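Toy vegetable

A toy vegetable is a plaything made in the shape of a vegetable, usually small enough to be held in a child's hand and most often used together with toy pots, pans, trays and plates in what is called play kitchen or pretend cooking. Carrots, peas, tomatoes, corn and eggplant are among the shapes most often sold, and the carrot is very likely the one that most people remember from their own childhood, as its color and outline can be recognized from clear across a room, even by a child who firmly refuses to eat the real thing.

Toy vegetables belong to the larger family of play food, together with toy fruit, bread, eggs, fish and cakes. They are sold singly, in nets or boxes, or as part of a set with cookware. In many homes the sets are mixed together within a few weeks of being opened, and a set that is still complete after a second child has grown out of it is something of a rarity (collectors pay accordingly).

History

Small copies of food are very old, and dollhouse kitchens in particular have long been furnished with tiny hams, loaves and cabbages. These were mostly meant to be looked at and arranged, and were far too small and fragile for rough use. Toy vegetables in the sense used here, close to life size and meant to be dropped, chewed on and thrown, came along later, together with child-height stoves and sinks.

The maker Peltmont began with a single turned carrot, sold from a market stall in December as a stocking filler, and for some years offered nothing else. Its founder, Horácio Godinho, had trained as a furniture turner and made the first batch of 400 from leftover table legs. The green top was glued on in felt and came off so readily that the second batch was given a painted one. Godinho was fond of saying that he had sold more carrots than any grocer in his town, and his daughter kept the unsold felt tops in a jar for years afterward.

The rival firm Salgado took another road and sold its vegetables only with a pot, on the reasoning that a child wants somewhere to put things at least as much as a child wants the things themselves. Its catalog number 915, a lidded pot with a carrot, an onion and a handful of green pods, stayed on sale longer than any other set the firm made, and is still asked for by grandparents who remember it by number.

Pots, trays and other vessels

Most play with toy vegetables involves moving them from one vessel to another, and a good deal of thought has gone into the vessels. A tall pot hides what is put in it, which small children find wonderful, and makes it necessary to reach down inside or tip the whole thing over. A shallow tray keeps everything in view and is easier for the youngest players. Speckled finishes in the manner of old enamelware are popular for pots, while trays tend to come in plain, cheerful colors.

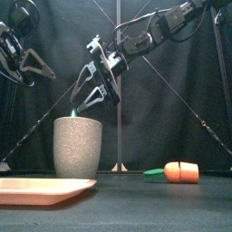
Materials

Wood, molded plastic and stuffed cloth are the usual materials. Wooden vegetables are heavy for their size and make a very satisfying knock against the side of a pot, which parents living above other people may want to think about. Plastic ones can be washed in the sink and survive the bathtub. Cloth vegetables are quiet and soft, and for that reason are often the first kind a baby is given, although they pick up crumbs and cat hair and need a gentle wash now and then.

Some sets are made to be cut, with the vegetable divided into pieces held together by hook-and-loop fabric or magnets and a blunt knife supplied alongside. The Uso range was the first from its maker to be sold this way, and its largest box held 37 pieces, a number remembered with some feeling by anyone who has had to find them all under a sofa.

Play and tidying

Pretend cooking generally starts with filling and emptying, long before there is any story to it. The child puts the carrot in the pot, takes it out and puts it in again, and may keep this up for as long as a grown-up's coffee stays warm. 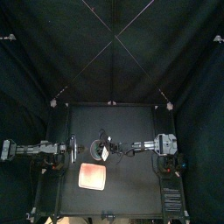
Stories come later, and with them soups, restaurants, picnics and stern warnings that the plate is hot. Lotte Bakker, whose book Sevden Kitchen Days follows the play corner of a village nursery through one winter, observed that soup was by far the favorite dish, as anything at all may go into it, and that the cook was almost never willing to be the guest.

Tidying up is easily made part of the same game. Vegetables can be "harvested" from the rug and brought back to the pot, or laid out on the tray as though at a market, and many children will do this happily who would not dream of picking up their blocks. Bakker recommended leaving one vegetable out overnight on the play stove, so that there would be something to begin with in the morning.

See also

Play food
Dollhouse kitchen
Toy cookware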